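Two arms on one bench

Oltmont has sold single-arm bench kits for years. The Gileo, released in June, is its first matched pair, and each arm is rated to lift 500 g.

Assembly took Peninah Rashidi 4 hours 13 minutes. The manual runs to 179 pages, and its section on cable routing needs a rewrite.
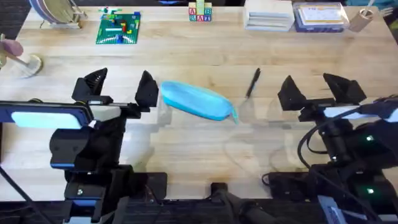 Soft goods are the harder test for any parallel gripper. Zhenhua Zhong, who wrote our task list, put cloth handling ahead of bricks and blocks. The light blue pouch between the open grippers, with a slim pen beside it, represents the type of load we scored most heavily.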